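Jesesero Home Help
Kitchen and Dining > Serving and Storage

Cans tipping and sticking on a slatted wood surface

Posted by slatwise_83

I have a light-wood slatted surface that I use as a drinks station in a shared work space. The boards run parallel with open grooves between them. I set out standard 12-ounce cans on it, mostly seltzer and a few flavored sodas, and people take them as they pass.

There are two problems. First, a can set down with its base rim partly in a groove sits at a slight lean. A full can stays up. A can that has been half emptied and put back down goes over if somebody bumps the surface. Second, condensation runs off the cans, collects along the edges of the boards and leaves gray rings and lines. The wood was finished once with a wipe-on oil (Tedurix, the clear one) when I bought it and has not been touched since.

I would prefer to keep the slats. A solid top has been suggested to me and I know it would fix the first problem. What I want to know is:

Does it matter which way the cans are placed relative to the grooves?
Is there a finish that handles standing water between the boards?
Can the existing gray marks be removed without sanding every board?

The grooves are 3/16 inch. The surface is used Tuesday through the end of the week and wiped down each evening.

Posted by Angeliki Karamanlidis

Taking the stability first. A standard aluminum can does not stand on its full diameter. The base is domed inward and the can rests on a narrow ring that is smaller across than the body, close to two inches. When you put that ring on slats, only the parts of the ring over wood carry load. If the ring crosses a groove cleanly on both sides, the can is still level, with four points or short arcs of contact. The lean you describe happens when one side of the ring runs nearly parallel to a groove and drops in along its edge.

With straight parallel slats, turning the can does nothing, as the ring is the same all the way around. Moving it sideways does. Center the can over a groove if your boards are wider than an inch or so, and over a board if they are narrow. Try both with an empty can and press down on the rim at several points. Whichever position rocks less is the one to use, and you can mark it with a small pencil tick on the end of the board.

The other half of it is how the can arrives. Most tipping on a slatted top comes from a can set down at an angle, so that the lower edge of the base catches a groove and the body pivots over it.

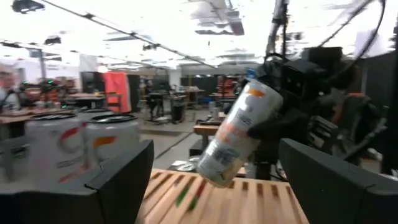 White cans over light-wood slats, two upright and one at a steep tilt.

A can coming in at that sort of angle should be brought upright an inch or two above the boards and then lowered straight down. If it lands on one edge first, the edge finds the groove. The same goes for taking one out of a close pair: lift before you tilt, or the base will push its neighbor. I leave a finger's width between cans for this. Two cans touching are no more stable than one, and they trap water between them.

If you want a mechanical fix that keeps the slats, cut strips of thin cork or rubber shelf liner the width of a single board and lay them on alternate boards. That raises the contact points slightly and adds friction. Do not bridge the grooves with the liner. The grooves are there to drain, and covering them moves your water problem onto the liner.

On finish: oil alone will not hold up to daily condensation. It needs renewing far more often than most people manage, and the board edges are always the first part to go dry. Two workable routes.

Film finish. Clean, dry, scuff lightly, then three thin coats of exterior-grade water-based polyurethane. Brush the edges inside the grooves before the faces. A half-inch artist's brush fits a 3/16 groove if you use it on its side. Leftover oil can stop this bonding, so wipe down with mineral spirits, let it dry for a full day and test one board end first.

Oil, maintained. Recoat every month in use. Work it into the grooves with a strip of lint-free cloth folded over a putty knife. Wipe off all excess after fifteen minutes or it turns gummy. Lay oily rags out flat outdoors to dry before throwing them away, as they can heat up on their own if balled up.

The gray marks depend on what they are. If they are in the finish only, mineral spirits and a gray abrasive pad, rubbed along the grain, will take most of them off. If they are in the wood, use oxalic acid wood bleach (sold as deck brightener), mixed as the package says, brushed over the entire board so that you do not get a pale patch. Wear gloves and eye protection, keep it off food surfaces until thoroughly rinsed, and let the wood dry for two days before finishing. You only need to treat the affected boards, but expect them to be lighter than the rest until the color evens out.

Posted by novgate_ron

Just put a tray on it. Chatzigeorgiou makes a flat one with a lip, 18 inches by 16, item 2094 in the catalog I have. Ours has been fine. Put a dish towel in the bottom and swap it at lunch.

Posted by slatwise_83

Thanks to both. I measured. The boards are 1 3/8 inches wide, so I tested with the cans centered over a groove and there is no rocking that I can feel. Centered on a board there is a small amount. I have penciled the positions.

Mineral spirits took the marks off four boards. The two nearest the front are stained into the wood and I will try the brightener on those in July when the space is closed. I will go with polyurethane after that. The tray would work but the towel would have to be somebody's job.

Posted by Angeliki Karamanlidis

Good. On the two front boards, rinse twice. Oxalic acid left in the grooves dries to a white powder and the polyurethane will not stick over it. Run a damp cloth strip through each groove and look at it under a lamp before you start the first coat.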